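Robot cell on the teardown line - what happened to the people at your shop?

October 11, 2018
Posted by valter_t

I work at Fullstead, we take in office computers by the pallet, strip them and sell the parts or send them on for scrap. Sixteen people on the floor. Since last spring we have had one robot cell from Viklund doing part of the board work on desktops, and management now wants a second one. Before the meeting about that I would like to hear from other shops. I am not asking whether the robots work. I am asking what the job turned into for the people.

Our side of it, so you know where I'm coming from:

1. Intake. Same as before. Someone unloads, weighs, writes the ticket and opens the cases. No change in staff and nobody has talked about changing it.

2. Board work. Used to be all hand work at six benches. Now the easy models go to the cell and we keep three benches for the rest. The arm has a gripper with a camera on it and it goes down into the case with the cables still in place. We get a lot of Dell desktops and they are the ones it was set up on first. 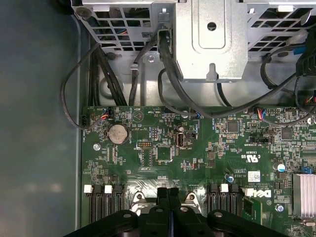
3. Sorting. Memory, coin cells, boards and drives go in separate bins. Sorting got one more person, because the cell puts parts down in trays and the trays need checking.

4. Tending the cell. New job. You load, clear stops and log the stops. Two people are trained on it and both came from the benches.

No one was let go. Two who left were not replaced. What I hear on breaks is that the benches are harder now, since the robot gets the simple ones and we get everything bent, rusted or glued.

Valter

ronja_k wrote:

Same thing at our place with the hard ones ending up at the benches. We had a target of 40 units a shift per bench and they kept that number after the cell came in. Of course people missed it. The easy units were what got you to 40 in the first place.

It took months to get it changed. If you have a target, get that in writing before they buy the second cell. Everything else can be sorted out later.

Ronja Kristiansen

skjelbred wrote:

I'll disagree with both of you a little. I did bench work for years and my wrists are bad from it. Pulling the same connectors all day is what did it. The clips on those power plugs are stiff and you pinch them with the same thumb every time. Since I moved to tending our cell I sleep through the night.

The job is dull in places, I'll give you that. But it was dull before.

Leif

ronja_k wrote:

I believe you about the wrists, Leif. But you're one of the ones who got the tending job. At our shop the people still at the benches have more strain than before because they get the stuck screws. Did anyone ask them?

skjelbred wrote:

Fair. We rotate, so it's a bit different. Everyone on our floor does two weeks on the cell and then goes back. It was the shop steward's idea. Management didn't like it at first because of the training time.

mylene.u wrote:

Line lead here, so take it for what it is. A few things from the other side of the desk.

Rotation is good but it does cost. Our cell runs software from Statine and it took each person a good while to be comfortable with the recovery screens. The older hands were slower to learn the screens and a lot better at seeing why the gripper had stopped. A cable lying across the memory slots, for instance. They look in the case and know.

That's the part I would bring up at your meeting, Valter. The cell needs people who know the inside of a computer. If the only new hires are tenders who never worked a bench, in a few years you have no one who can tell what went wrong.

On targets I agree with Ronja. We count by weight and type now.

Mylene Umali

horico_fan wrote:

You're all making this too complicated. We have a Horico cell and it does 200 units on a good day. Bench work is going away. Better to train for maintenance now than argue over who gets the easy ones.

ronja_k wrote:

200 of what, though? Same model all day?

horico_fan wrote:

Mostly one model, yes. Big lease return.

mylene.u wrote:

Then it's hard to compare. Mixed pallets are a different job.

bm_engebretsen wrote:

Has anybody had the pay question settled? At our site tending is the same grade as bench. You are responsible for the cell and you get called over on your break when it stops, for the same money. Two people have turned the job down because of it.

Britt-Marie

skjelbred wrote:

We got one step up, but only for the weeks you are on it. Breaks are covered by whoever is on sorting.

valter_t wrote:

Thanks, this helps. I've written down targets, rotation, pay grade and break cover. Leif, could you send me the wording you used for the rotation? The meeting is later in October and I'd like to hand something in ahead of it.

skjelbred wrote:

Sent you a message. It's one page, and the part on training hours is out of date.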